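4th May, fare and points engine, bench notes

Carried on with the award pricing comparison from last week. Object is to find out why the Plomer loyalty feed and our own calculator disagree on mileage awards for the same pair of airports. Ran the full set against the January chart first, then against the revised one. 2,809 city pairs in each run, economy only, one adult, no stopovers.

January chart: no disagreements. Revised chart: 62 pairs differ, all of them with a connection at Clinstead. Non-stop awards agree throughout, and so do connections at Wullthorpe.

First thought was rounding. The feed rounds each sector up to the next 200 points before adding them; we add first and round once. Changed ours to match and reran. 59 of the 62 cleared, which leaves 3.
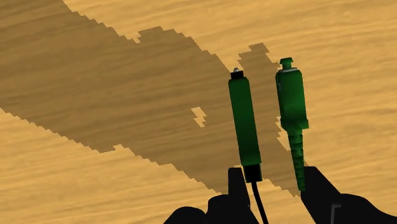 The remaining three are all overnight connections. The feed treats anything over the connection limit as a stopover and prices two separate awards. Ours measures the gap in local time at the departure airport, so on an itinerary that crosses a zone boundary the gap comes out an hour short and the trip still passes as a single award. Checked by hand on one of them with the timetable open. The feed is right and we are wrong.

Fix is to convert both times to UTC before subtracting. Not done yet. The same function is called by the seat-hold timer and I want Ottilie Leitner to look at that before I touch it.

Separate matter: Vlasta Vávra asked whether the surcharge table is also out of date. Compared it with the Plattner export. Values match, but the export has a column for the partner carrier that we drop on import. No effect on points totals. It would matter if we ever show the cash part split by carrier. Left a note in the import script. 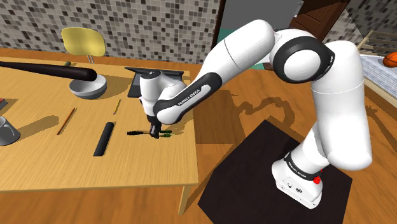
Arm with the laptop open beyond the wrist.

To do:
UTC change, after Ottilie has replied.
Add the three overnight pairs to the regression set with the feed's prices as expected values.
Ask Plomer whether per-sector rounding is a rule or a side effect of how they store the chart. If it is a rule it needs to go in the fare notes, and the old test for single rounding comes out.
Rerun business class. Allow an afternoon, the cache is cold.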